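Home | Projects | Student Reports | Archive | Contact

Color and Surface in Shared Kitchens: A Student Project Report
By Dzifa Baidoo and Trí Nghiêm
27th November
8 shares | 2 comments

The purpose of this project was to examine how wall color affects the way residents use a shared kitchen. The work was carried out at Rondonuwu Hall, where residents of the upper floors had asked for the kitchens to be repainted. The existing walls were off-white throughout and had last been painted before the current residents moved in.

A written survey was sent to 300 residents in May. It asked how long they usually stayed in the kitchen after eating, whether they found the room pleasant, and which of 4 color groups they would choose for it. Warm colors were the most popular choice. Several residents added that they would accept a strong color on one wall only.
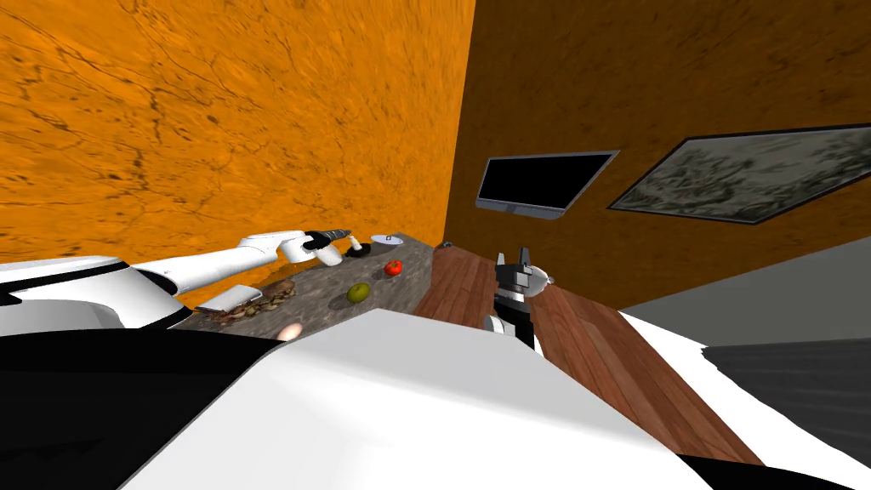 Marlina Menon wrote that the survey should have asked about evening use separately, as a warm wall looks very different under ceiling lights than it does at noon. The authors accept this point. Lighting was not part of the original plan and should be included in any further study.

The second stage dealt with surface finish. Residents were shown sample boards in plain and mottled finishes and asked to rate each for comfort and for ease of cleaning. Mottled finishes were rated higher for comfort. On cleaning, opinion was divided, with some residents stating that marks would be harder to find on a patterned wall.
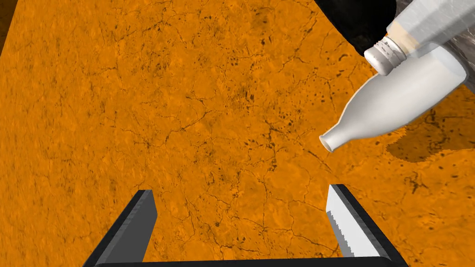
Ratings also depended on the size of the board. A pattern that was well liked on a small board was often judged too busy on a large one. For this reason, the small-board results are reported separately and should not be used alone when choosing a finish for a full room.

The final stage considered how a strong wall color sits beside other materials, mainly stone counters and wood. Residents preferred gray stone with warm walls and were less certain about red-toned wood.

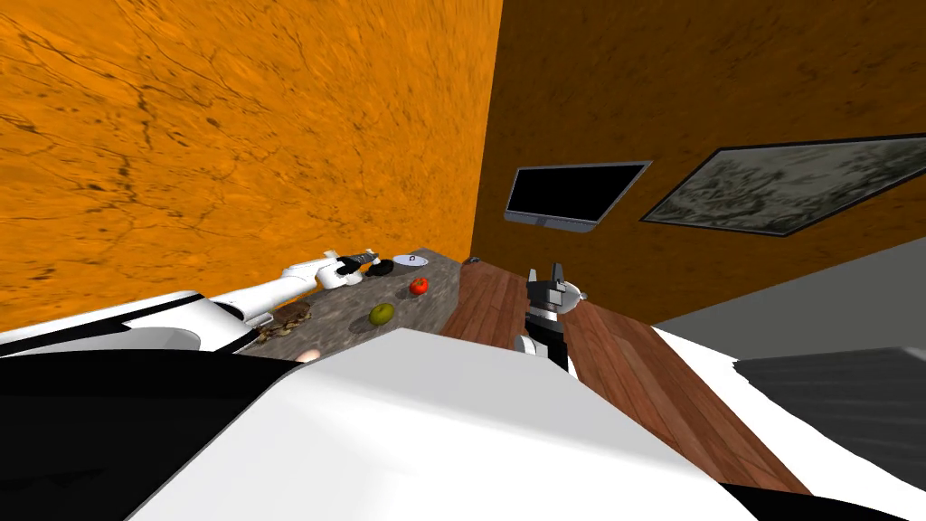
Rogério Miranda asked whether cost had been considered, given that a patterned finish takes longer to apply than flat paint. Cost was outside the scope of the survey. The housing office has agreed to obtain prices before the kitchens on the upper floors are scheduled for painting.

Copies of the survey form may be requested from the authors through the project office.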